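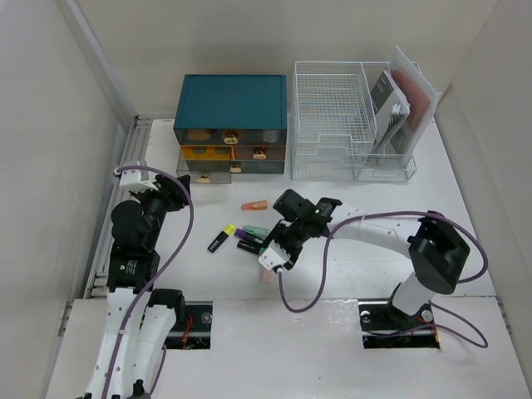
Two robot arms at a shared tabletop workspace, with desk storage and writing supplies.

Orkum publishes good practice guide for shared robot workspaces
August 2023

Orkum has published a guide to good practice for laboratories in which two robot arms work at one table. It was prepared with Dravora and the Zistport test centre and draws on 1,806 recorded tasks, almost 200 of them stopped early by an operator.

The guide asks sites to agree a stopping procedure before work begins, to keep cables out of the path of either arm — including when the arms are at rest — and to log every change to the table layout. Arms should be inspected after every 80 hours of use.

The guide is voluntary. Comments may be sent to Orkum until the end of September.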